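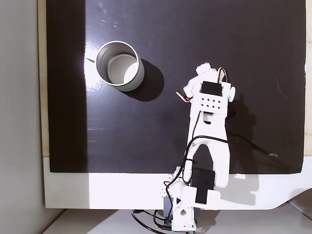 A 3D-printed arm and a metal cup on the black board used in Doseck trials.

Doseck is a method for teaching a low-cost robot arm to find and grasp a single object on a reflective surface. It was developed at the Mertens laboratory in Zultimton and first described in a technical report dated October 30, 2019. The name is also used for the collection of recorded movements that was published together with the report.

Background

Small robot arms built from printed plastic parts and hobby servo motors are cheap, but they are not very exact. The joints have some play, and the same command can bring the gripper to slightly different positions. Shiny objects add a second difficulty. A metal cup changes its look when the light moves, and a glossy board under it gives bright streaks which a vision program can take for the edge of an object. Earlier work at the laboratory tried to remove the reflections from the camera picture before the grasp was planned. This was slow and often removed a part of the object also.

Method

In Doseck the reflections are left in the picture. A person first guides the arm by remote control, and the program stores the camera pictures together with the angle of every joint. The program then learns to predict the next small movement from the last few pictures. After each movement it looks again and corrects itself, so an error in one joint does not grow during the reach.

The training set has 3,000 guided reaches. Of these, 600 were recorded with a lamp placed low at one side of the board, which makes long shadows and strong glare. The position of the object is changed between reaches, but only one object is used at a time.

Results

The authors tested the method in more than 2,000 reaches without a human guide. It did better than the earlier method under side light, and the difference was small under even light. Most failures came at the last moment, when the gripper touched the rim and pushed the object away. Training without the low-lamp recordings gave clearly weaker results on metal objects, while for paper cups almost no change was found.

Limits

The method was tested on one type of arm only. It does not handle transparent objects, and it must be trained again if the camera is moved. A later version, called Skurkus, adds a touch signal at the gripper for the final part of the reach. It uses the same recordings as Doseck.

See also

Imitation learning
Visual servoing
Robot grasping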